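Moving mesh office chairs over a plank floor without marks

posted in Office Fit-Out > Floors and Furniture

We have a small coaching office with a wood-look plank floor and black mesh-back chairs at the desks. The chairs get shifted whenever the room is rearranged, and I would like a method that does not scuff the planks. Lifting by the armrests seems wrong, as mine have started to loosen. Is the curved shell safe to hold, or only the frame? Room size is 200 square feet. Chairs are the Rakena 103. 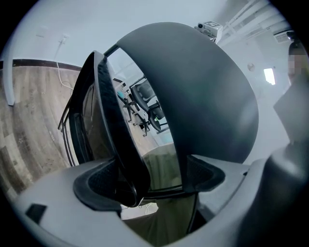

Akihiko Murakami
The frame is the part to hold. On the Rakena 103 the shell is clipped on at four points and will pop off if it takes the full weight. Use it to steer and nothing else. Put one hand on the frame and the other on the front edge of the seat, tilt the chair slightly toward you, and walk it. Do not drag it sideways. Check the armrest bolts while you are at it; they take a 5 mm hex key, and a quarter turn past snug is enough.

Clear the cables first. A charger lead lying on the planks will catch a chair leg, and the plug takes the strain at the outlet. I unplug anything that hangs from the wall and coil it on the desk.
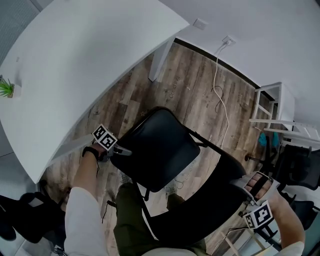
With a curved desk, bring the chair in at an angle and turn the seat last. The armrests then clear the desk edge. If the desk is gloss white, black armrests leave marks on it that come off with a damp cloth and a drop of dish soap. Avoid melamine sponges, as they dull the gloss.

For the floor contact itself, Predar sells felt pads that fit the 103 and the 104. Mine lasted roughly a year. Vacuum before moving anything, as grit under a pad does more damage than a bare foot.

cultura_531
felt pads are useless, get a mat

Arex
A mat protects one spot and does nothing for chairs that travel. Agree with the frame and seat grip. I would add that the 104 has a heavier base than the 103, so two people for that one.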